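Notebook, July

Mix session 2, Zerholm EP, room B

Started 10.15. Chang-ho already had the desk warmed up and the session open. Same template as last time, 48k, drums on the first group, bass on the second, guitars on three to five, vocals last. Bounced the rough from session 1 and played it through before touching anything.

Notes from that listen:

Opener is too polite. The riff is good and the tempo is right, but the guitars sit behind the snare for the whole first verse and it sounds like a band playing in the next room. Second track is the strongest and needs the least. Third track, the long one, still drags from the end of the second verse to where the drums drop out. Last track fine apart from the vocal, see below.

Drums

Snare on the opener: took the room mics down and brought up the close mic with a bit cut at 400. Better. The bottom mic was out of phase with the overheads, which I had written down in session 1 and then not fixed. Flipped it. Everything got thicker at once, so I had to pull the low end back on the kick to make up for it.

Toms on the long track had a ring that went on through the quiet section. Gated them, didn't like it, took the gate off and cut the gaps by hand. It took most of an hour. Chang-ho says the floor tom was never in tune on that take and I think he is right. We'll live with it.

Cymbals are harsh from the left overhead only. Shelved it down from 8k.

Bass

Two tracks, DI and amp. The amp track was 37 samples late against the DI. Nudged it. Blend is now mostly amp with the DI brought in underneath for the picking noise. The distorted bass in the last chorus of track two was too much of a good thing and I have automated it to come in only for the second half.

Guitars

Four rhythm tracks, two a side. Tried muting one pair on the opener and it was better, clearer and heavier both. Kept the other pair for the chorus so there is somewhere to go. On track two all four stay in.

Lots of fizz above 7k on the right-hand side. It is the cab and not the mic, we used the same mic on both. Low pass, gentle slope.

The lead on the long track has a lovely bend at the top of the second phrase and then a fluffed note straight after it. There is a clean version of the note in take 16 but the tone doesn't match, as he had rolled the volume off. Left it fluffed. Will ask the band.

Break 13.00 to 13.40.

Vocals

Main problem is still track four. He sang it at the end of a long day and the lower notes are going. Went through all the takes and made a new comp, verse one mostly from take 3, verse two from take 5, chorus unchanged. The growl in the bridge is a single take and I haven't touched it.

Reverb: plate at 2.4 seconds on everything was turning it to soup. Down to 1.6 for the fast ones, kept long for the long one. Added a short slap on the opener, panned a little left. Chang-ho wanted it off. Turned it down, so neither of us is happy.

De-esser was working too hard on the doubles. Backed it off and clipped the worst esses by hand.
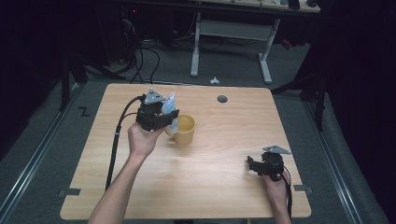
Went back to the long track with fresh ears at 15.30. The drag is in the arrangement and no amount of mixing will cure it. Made two versions to send: A as recorded, B with the last 16 bars before the drum drop cut to eight. B works for me. The edit is clean except for a cymbal tail, covered with one borrowed from the first verse. The band may well hate it.

Levels

Peaks at minus 6 on all four mixes. Nothing on the master except the bus compressor, slow attack, two dB at most. Lindholm is mastering and asked for no limiter, and for 30 seconds of the loudest part of each song as a separate file so he can get set up first. Still to do for track three.

Checked on the small speakers and in the van. Bass on track two disappears in the van. Added some grit at 2000 Hz on the amp track and it came back. Haven't rechecked the opener since the kick change.

To do

Ask band about fluffed note and versions A/B.
Excerpts for Lindholm.
Opener in the van again.
Get a running order from Stullen, they want it for the sleeve.
Back up to the second drive, the first is nearly full and still has all the Gedotora live stuff on it.
New tube for the left channel of the preamp, it crackles when cold.

Finished 18.20. Session saved as mix2_final, which I will regret.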